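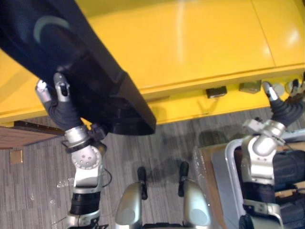
Seventeen questions before the purchase order

Fumiko Furukawa keeps her list in a paper notebook, and the first item is "What does it do when the part is soft?" She plans equipment spending at Brollent, and she has sat through enough sales visits to distrust a demo.

"They always bring a nice stiff cube," she says. "Our stuff bends, or it's black and shiny, or both."

The proposal on her desk is for a two-armed robot to handle parts at a yellow table. The supplier, Serkilus, quotes a payback of 70 weeks. Furukawa doesn't believe it. "That number assumes it runs every shift and that my people stop touching the work. I asked what happens if it runs half as much. They said they'd get back to me."
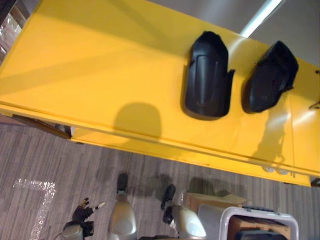
Photo: Asuka Sugawara

Curved black shells are the sort of part she worries about. Two of them side by side may need two different grips, she says, and the quote lists grippers as an option. So are spare fingertips and training. "By page four the option list costs more than I spend on tables and carts in a year."

Shinji Aoki, who runs the floor, is a little kinder. He would rent for 200 hours and log every time a person has to step in. "If they won't rent it to us, I'd like to know why," he says.

Furukawa has put nothing in the budget yet beyond floor space and a line for repairs – "the one figure I'm sure is too low." The decision is due in February. She is still waiting on answers to most of the 17 questions.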